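Support Log: Diet Diary App, Participant Entries Not Saving
Status: Resolved, monitoring
Product: Tawfik food diary (mobile and web)
Reported by: Haf Bellis, Grusteswood Nutrition Study
Handled by: Ffion Gwynne, Testeck Research Support

Issue as reported

Participants in the study's October group are asked to record every meal for the length of their enrollment. The study office advised that evening meals were missing from a number of diaries, although participants stated that they had entered them and had received the "Meal saved" message. Breakfast and lunch entries were not affected. Of the 81 diaries open at the time, 35 showed at least one missing evening meal.

The study office asked whether the entries could be recovered and whether participants should be told to stop using the app until further notice.

Initial response

The study office was advised that participants should continue to record meals as usual and should not delete or reinstall the app. Reinstalling removes any entries held on the phone that have not yet reached the server. Paper diary sheets were made available on request.

Steps taken

1. Server records were checked for the affected accounts. The missing meals had not been received.

2. A test account was created and 12 meals were entered at different times of day. All were saved correctly, and the fault could not be reproduced.

3. The study office supplied the text of two missing entries. Both included a long note in the "Other foods" box. The test was repeated with long notes, and the entry failed each time the note passed 1000 characters. The app showed "Meal saved" regardless.

4. Mabli Edwards confirmed that the October group had been asked to describe meat and meat substitutes in detail, including brand, cut and cooking method – an instruction not given to earlier groups. Participants were mostly adding this detail to the evening meal.

5. Ultel, which hosts the study server, confirmed that longer notes were being refused and that the limit was a default setting.

Resolution

The limit was raised on the server. Entries still held on participants' phones were sent again the next time the app was opened on a working connection. The study office has confirmed that all but two diaries are now complete. In both remaining cases the app had been reinstalled before this ticket was opened, and those entries cannot be recovered. The office will treat these meals as missing data under its own procedures.

The confirmation message will be corrected in the next release so that it appears only after the server has accepted the entry. Until then, participants may check the small tick beside each meal – a gray tick means the entry has not been sent.

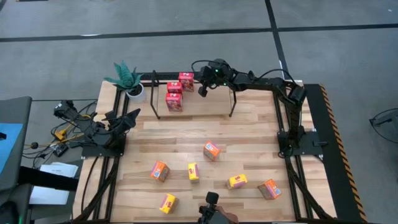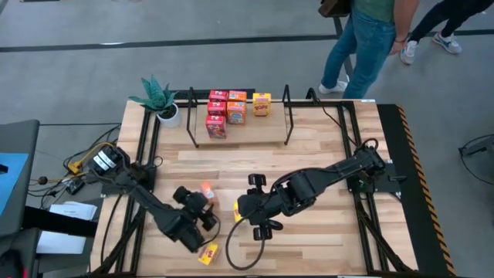 Ffion Gwynne
Senior Support Analyst, Testeck Research Support

Follow-up note

Dilwyn Bevan has asked that the character limit be included in the setup checklist for new studies. This has been added. Requests to reopen the ticket should quote the study name and the participant number only. Please do not send participant names or full diary pages by email.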